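March 15, 2022
Notebook, travel desk. Wetport, second day.

Arrived back at the guesthouse at 15 past nine, shoes full of sand. I write this now because tomorrow I will forget the order of things, and Georges wants the route checked before the August group.

Ferry. The morning boat left late. The timetable on the Omix page is still the winter one, so please do not copy it into the booklet. I asked at the window and the woman wrote the new times on the back of my ticket. I have put the ticket in the envelope at the end of this notebook. Tamer, if you take the envelope, please return it.

The crossing was rough in the first part and then flat. Two people near me were sick. I was fine but I did not eat the sandwich until land.

Walk from the harbor to Hourani. Our old note says 480 steps up to the chapel. I counted because this is what I came to do, and I arrived at 480 too, if one does not include the broken ones near the water tap. So the old note can stay. The tap works. The shade in the old note does not exist anymore, the big fig tree was cut. For August this is serious. I would move the start to before eight or bring the people up by the small bus.

The small bus: it has no number, only a card in the window with the name of the village. It stops where you wave. I paid with coins and the driver did not have change for a note, so write this in the booklet in large letters.

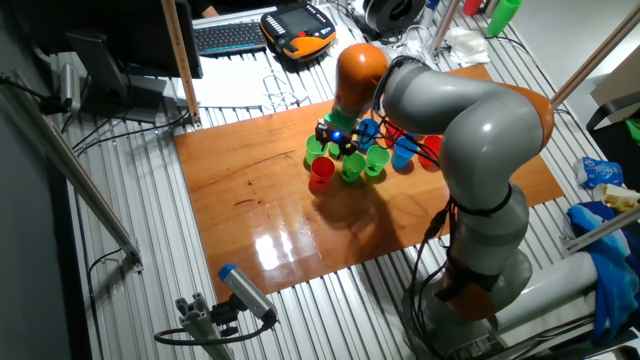
Lunch in Hourani. The place with the blue door is closed on account of a wedding, so I went to the one behind the post office. Lentils, bread, a salad with too much lemon, very good coffee. They can take 15 persons if we telephone the day before. I did not ask for the price for a group, this was my mistake. To do.

Rooms. Esico has changed the owner. I saw room 6 and the two rooms over the kitchen. Room 6 is quiet and has a proper window. The kitchen rooms smell of frying and I would not put a guest there. Georges Haddad had written "charming" beside them in the last version. Georges, I propose to remove this word.

Hot water is only in the evening. The man explained it to me two times and I believe it is true.

Correction for the map page: the path after the chapel goes left of the wall, not right. I went right and met a dog. I went back.

Money today: 678 in total, with the ferry, lunch, bus and one pair of socks. The socks I will pay myself.

Open points:
Telephone the lunch place, ask the group price and if they open in August.
Ask Tamer if his cousin still has the boat for the afternoon return.
Check if there is a pharmacy in Hourani. I saw a green sign but the shutter was down.
New photo of the chapel, mine are all against the sun.

Tomorrow the north beach, if the wind is less.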